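Chapter 2
Concert Films and Their Release

A concert film has two owners in most cases: the party that holds the footage and the party that holds the songs. Release requires the consent of both. Shahla Soltani calls the interval between final edit and first public sale the "holding period."

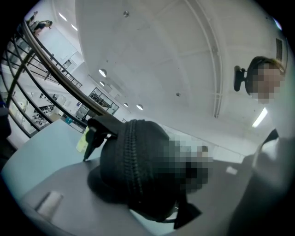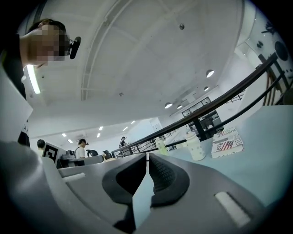
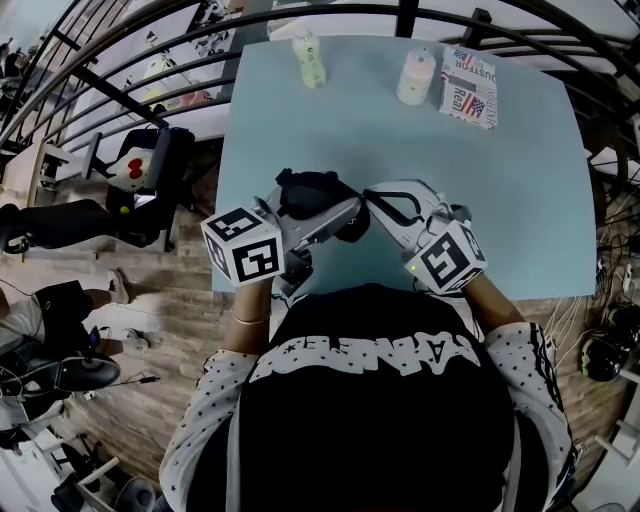 The holding period for the Szekeres tour film was 36 months. The edit was complete – the sound mix was not – and the label, Fuvstead, pressed only 2,000 copies. Section 2 sets out the standard license terms and the order in which they are usually negotiated.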